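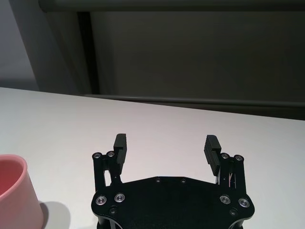 Wrist camera policy ignores the gripper state, is my ablation fair?

Posted by pinhole_marta, 2021-04-23

Hello everyone, and thank you in advance for reading, because I know I go on a bit. I'm finishing a small study on learning pick-and-place from demonstrations using only a wrist camera, and I have a result that I like very much and don't quite trust.

The task is simple. A cup goes down somewhere on a white table, the arm comes in from above and has to get it between the fingers and lift. I collected 346 demonstrations by hand guiding and trained a plain behavior cloning network on them, which I've been calling Gotano. It gets two inputs, the wrist image and one number for how far the fingers are open. The arm moves are predicted a few steps ahead and the first one is carried out.

For the ablation I took away the finger opening number and trained again on exactly the same data. I was expecting a clear drop. What I got was 2 more successful grasps than the full version, on the same set of cup positions! My advisor would like me to write "proprioception is not needed for this task," and I would love to, as it makes a very nice short paper. But the fingers are in every single picture the network sees, pads and all, so I keep wondering whether I removed anything. Is it a fair comparison? And if it isn't, what would you run instead, bearing in mind that I have the arm only until July and every batch of trials takes me most of an afternoon?

One more detail in case it matters: the camera mount has never been moved, so the plate and the fingers always come from the same place at the bottom of the view.

Othmane Chraibi

What a nice problem to have, and good for you for being suspicious of it. I went through very nearly the same thing with our bench at Oscombe, so let me tell you what I'd do.

Your instinct is right. With a fixed mount, the opening of the jaws can be read straight off the image. When they're wide apart there's a stretch of white table between the pads, and as they close that gap shrinks in a completely regular way. You took out one copy of the information and left the other one in, so the sentence your advisor wants is too strong. What you can say is that the separate number adds nothing you could measure when the fingers are in view, and I think that's still a useful thing to report!

To find out how much the network leans on the fingers, you need to hide them. Paint a flat gray mask over the whole region the fingers sweep through, and please make it the same mask for every image. My first try used a mask that followed the fingers, and of course the network simply read the opening from the shape of the mask (I was very pleased with those results for an entire week). Then train all four combinations: fingers visible or masked, number given or not. The one to watch is masked with no number. If that one falls apart and masked with the number holds up, you have your answer.

There is a catch, and you should mention it in the paper. A fixed mask also hides the cup at the end of the approach, when it's right between the pads, so some of the drop will come from losing the cup. Comparing the two masked versions with each other takes care of most of that.

Before any of it, though, try a cheap check that needs no arm time at all. Freeze your image encoder, fit a small linear layer on top to predict the opening, and test it on demonstrations you held out. I used 900 images for ours and that was plenty. It will tell you the opening is in there. It won't tell you the policy uses it, so do keep the two claims apart when you write it up.

And about those 2 extra grasps, I wouldn't build anything on them. Train each version again from several different seeds and see how far apart the seeds land. Ours moved by more than that with nothing changed but the seed.

brunton_bench

you could just unplug the camera and see what it does

Dardo Cisternas

I agree with nearly everything Othmane wrote, and I'd only like to add a small worry about the cup itself. Do you always use the same one? If so, the network may have settled on "go toward the patch that isn't white," and then neither the fingers nor the number would have much work to do, since closing could be triggered by how large that patch has become. We had a student project, Dollosier, that looked wonderful until we put down a white cup, and then the arm just hovered there, poor thing.

So I'd add a second cup of another color and another width, for testing only. The width matters to your question in particular. With one cup the fingers always close to the same opening, so "closed" is practically a yes or no, and a network hardly needs to measure anything. We ran over 9 trials for each new cup and it was still too few to say much, so save yourself some afternoons for this part.

Also, log the opening during your test runs even for the version that doesn't receive it. You'll want it later when you sort the failures into missed approaches and early closings. The plain success count lumps them together, and I suspect your two versions may fail in different ways even though the totals look so alike.

pinhole_marta

Thank you both so much, this is far more than I hoped for. It is always the same cup, I'm afraid. I'll do the linear layer tonight as it costs me nothing, and then the fixed mask with all four combinations, and I'll see what I can find in the kitchen in another color. Othmane, did you retrain the encoder for the masked versions or keep the old one?

Othmane Chraibi

Retrained from scratch, every time. If you keep the old one it has never seen a gray block before, and you'll be measuring its surprise as well.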